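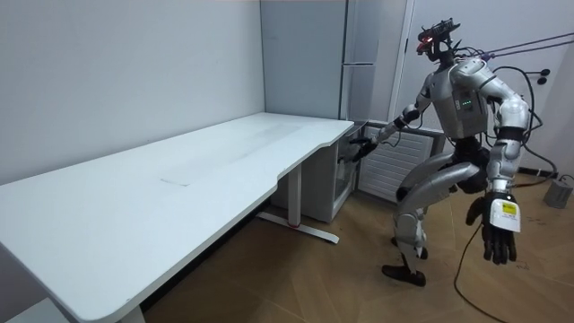
Carys Griffiths on learning Welsh at 80 miles an hour

I should say straight away that Carys Griffiths was not doing 80 miles an hour when I spoke to her. She was in her kitchen in Machynlleth with a cold and a bowl of soup, and she apologised for both. But the train is where most of it happened, and she still calls it "the classroom", so I've let her have the headline.

Carys grew up in Kent with a Welsh name, a Welsh grandmother and no Welsh at all. "People would hear my name and start chatting away to me, and I'd stand there nodding like an idiot," she says. "I knew the word for cheese. I knew the word for good night. You can't get far on those two."

She was 44 before she did anything about it (she'd want me to add that she'd bought the books at 30, they just hadn't been opened). Her job at Oosthuizen, a company that sells garden seed by post, meant a long trip up and down the country every other week, and one December she got so fed up with staring out at the dark that she took a grammar book along. By Birmingham she had learnt the days of the week. By the time she got home she had forgotten Thursday.

"It was awful for a year," she says, very cheerfully. "I could read a bit, and then somebody would open their mouth and it was just weather. A lovely noise with nothing in it."

I asked what changed, expecting her to name a course or one of those apps, and she said it was a woman called Wulan Wuisan. Wulan had moved to Wales from Manado, already had four languages, and was picking up Welsh as her fifth with what Carys describes as "disgusting ease". The two of them met on the train, both holding the same book – Wulan was on chapter 8 and Carys was on chapter 2, again.

"She told me to stop reading and start being rude to her," Carys says. "I mean it! She said you learn fastest when you're arguing. So we argued about everything. Whether dogs should be allowed on the seats. Whether leeks are nice. I don't even mind leeks, but I had to be against them for a month as I'd learnt all the words for it."

I tried this myself afterwards with my husband and my very poor Spanish, and I can report that we had a proper row about a kettle and I now know the word for lid.

The bit that everyone warns you about in Welsh is the mutations, where the first letter of a word changes depending on what comes before it. Carys went quiet for a second when I brought them up. "I cried over those," she says. "Then a man at the chapel tea told me his own sister gets them wrong, and she's never spoken anything else at home. After that I just said things and let them land where they liked."

She keeps a notebook of every new word she has been given by a stranger, with the place written next to it. It's up to 442 now. She read me a few down the phone, and my favourite was the one for ladybird, buwch goch gota, the short red cow, which she got from a small boy outside Shrewsbury station.

These days she runs a chat table in the back of a café, and the only rule is that you have to order your drink in Welsh. Beginners tend to have tea, "te" being one of the easier things to say. Wulan comes when she can, and they still fall out over leeks.

Before I rang off I asked whether her grandmother had lived to hear any of it. She had, just. "I phoned her and did five minutes without stopping," Carys says. "She listened to the whole thing. Then she said my accent was very Kent, and asked me what I'd had for my dinner. In Welsh, mind. So I told her."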